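The case for visible fixings

Most furniture and household equipment sold today is designed so that the buyer cannot see how it is held together. Screws sit under rubber feet, beneath stickers or behind plastic caps that break when lifted. Seams are glued or clipped. The practice is usually defended on grounds of appearance, and occasionally on grounds of safety. Neither defence holds up well, and the cost falls on whoever owns the object when it first needs attention.

I have repaired small appliances and flat-pack furniture for 17 years, the last four of them in a shared workshop. Over that period the faults have changed very little. Switches wear, cables fray at the point where they enter the case, bearings dry out, belts stretch. What has changed is the proportion of the job spent getting to the fault. On a Kimus desk fan I had in during March, replacing the switch took three minutes. Opening the housing without cracking it took the rest of the morning, as the two halves were joined by internal clips with no indication of where they lay.

A hidden fixing has three effects on a repair. It lengthens the time to entry, which raises the price. It increases the chance of damage on entry, so that a cautious repairer will decline the work or ask the owner to accept the risk. It also removes information. A visible screw tells you the position of the joint, the direction of assembly and the tool required. A clip tells you nothing until it has been released or snapped.

The argument from appearance deserves a proper answer. It assumes that buyers find screw heads ugly, and that a surface without them looks better made. Some buyers plainly do feel this way about some objects. I would not want a row of hex heads across the front of a bedside cabinet. But the same reasoning is applied to the undersides of tables, the backs of radios and the bases of lamps, where no buyer looks and the fixing could be left exposed at no cost to anyone. The Fonik kitchen radio has its four screws under a glued label on the rear panel. Removing the label tears it, and the torn label is then cited as evidence of tampering.

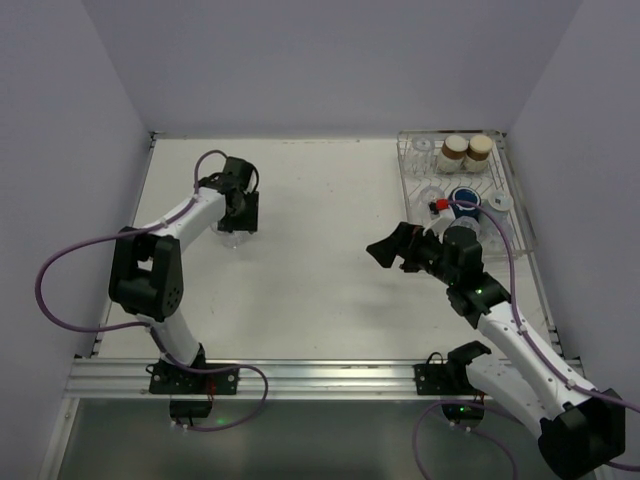 Fixings left in the open have a second advantage, which matters more in furniture than in appliances: the joint can be moved as well as undone. A shelf on a fixed dowel sits where the factory put it. A shelf on a slotted upright can be shifted when the owner's needs change, and its upright can be used again after the shelf has gone. Workshop equipment has been made on this principle for decades. The grooved aluminium rail along the front of the white table, with a flat black bracket bolted straight to it, is a plain case, and no one would think it improved by a cover strip. There is no good reason why a desk or a child's bed should be harder to understand than a workbench.

The argument from safety is narrower. Mains equipment should not be easy for a small child to open, and I accept that. The requirement can be met by a screw that needs a tool. It does not call for a screw that needs an unusual tool, nor for a weld. A cross-head screw recessed in a deep hole keeps small fingers out as effectively as a five-lobed security fitting, and the owner already has the driver.

Cost is the argument that manufacturers make least often in public and rely on most. A clipped case is quicker to assemble than a screwed one, and on a cheap product that saving is real. I do not dispute it. The saving is counted once, at the factory, while the repair cost is paid later by somebody else and appears in no one's accounts. If the price of a fan had to include one replacement switch, fitted, I suspect the clips would go.

There are makers who manage it. The Huda range of stools uses through-bolts with the heads showing on the outside of the leg, and the owner can tighten them when the joint loosens, as every stool joint eventually does. Ásgeirsdóttir goes further and prints the bolt size beside each hole. Both firms charge more than the supermarkets do, though part of that difference is the timber.

What I would ask for is modest. Put the fixings where they can be found – on the underside or the back if the designer insists – and use common sizes. Where a clip is unavoidable, mark its position with a small moulded arrow. Print the order of disassembly on the same sheet as the order of assembly.

Related items
Glue, and when not to use it
Why cables fail at the same end
A short guide to screw heads
Should a warranty cover the second owner?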